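Me devolveram a mochila na delegacia de Plivalthorpe (com tudo dentro!)
Fórum > Segurança e bairro > Relatos
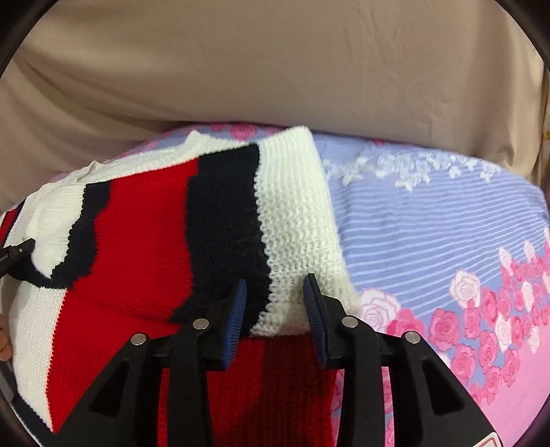 O suéter de blocos coloridos, já em casa.

dumi_mabaso
Gente, preciso contar isso porque ainda estou rindo à toa. Em abril levaram minha mochila no terminal de Olulley, enquanto eu comprava passagem. Fiz o boletim de ocorrência só por desencargo e nem esperava resposta. Ontem me ligaram da delegacia: tinham achado a mochila num guarda-volumes, com documentos, o suéter e 346 em dinheiro, contadinho! Assinei duas folhas e fui embora. Não me pediram um centavo.

ciaran.lynch
Que maravilha! Qual delegacia, a do centro ou a da Ulwood?

dumi_mabaso
A do centro. Atendimento ótimo, o rapaz do balcão até conferiu item por item comigo.

Costello_D
Fico feliz por você, mas não dá para generalizar. Na Ulwood quiseram me cobrar 2.000 de "taxa de guarda" por uma bicicleta. Sem recibo, claro. Fui embora sem a bicicleta.

ciaran.lynch
Isso não é taxa, Costello, é propina. Você denunciou?

Costello_D
Denunciei para quem? Para o colega dele?

enda_on
Para a corregedoria! Eu fiz isso no ano passado e funcionou. Leva o número do boletim, anota o nome e o horário de quem te atendeu e pede o protocolo na hora. Demorou mais de 4 semanas, mas me responderam por escrito e liberaram minha moto sem cobrar nada. Vale muito a pena, sério.

Costello_D
Quatro semanas por uma bicicleta velha... continuo achando que o Dumi deu sorte.

dumi_mabaso
Sorte eu tive, sim, mas o boletim ajudou demais! Eu tinha descrito tudo, até as cores do suéter (vermelho, branco e azul-marinho), e foi por aí que bateram a descrição. Façam o registro, pessoal, mesmo que pareça perda de tempo.

bmulligan
Alguém sabe se dá para registrar pela internet? Perdi uma carteira perto da rua Foley e só saio do trabalho às 19h.

enda_on
Dá, sim, para perda e furto simples. Para roubo tem que ir pessoalmente. Guarda o PDF!

bmulligan
Valeu! Vou fazer hoje à noite e volto aqui para contar.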